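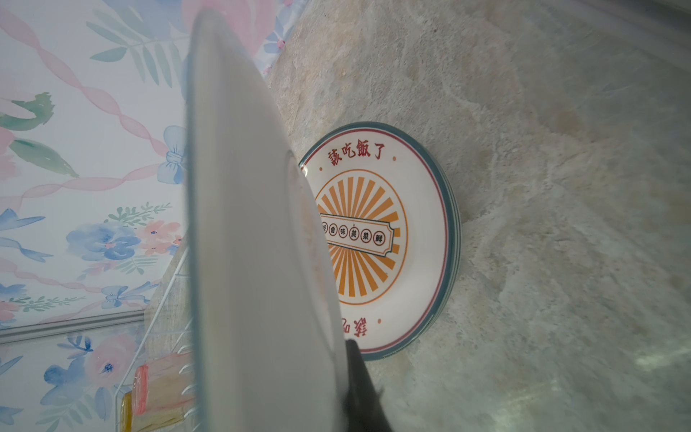 **Ticket 322: Clorno dishwasher, top rack coming out gritty**
Opened October 13, 2019

Hi Bareck support, me again! The Clorno is still leaving a fine gray grit on everything in the top rack (glasses are the worst, plates down below come out fine). I've had this machine since May and it was great until we moved to the new place. Same detergent, same 12 settings I never touch, same everything except the water.

What I've tried so far:

- Cleaned the filter. It was gross, I'll admit that, but the grit came right back on the next load.
- Ran it empty on the hottest cycle with a cup of vinegar.
- Pulled the upper spray arm and poked out the holes with a toothpick. Two were packed solid with something like sand.
- Switched from Tislow tablets to powder. No change, and now I have a giant box of powder.
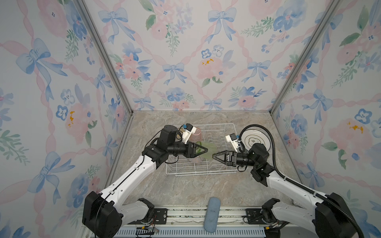
Anyway, I've been washing the glasses by hand in the meantime, and they come out clear with the same tap water, so I'm not totally sold on the hard water theory from your last email. The display also threw code 16 once, halfway through a normal wash, then cleared itself when I opened and shut the door. My manual (the Rathnayake edition, page 201) just says "inlet" next to it and nothing else, which is a little thin!

**Update, same evening:** shut off the water, took the inlet hose off, and the little mesh screen inside is torn along one side. Could that be letting the sand through? If so, can I order only the screen, or do I have to buy the whole hose? I've put the old one back on for now and the machine is switched off until I hear from you.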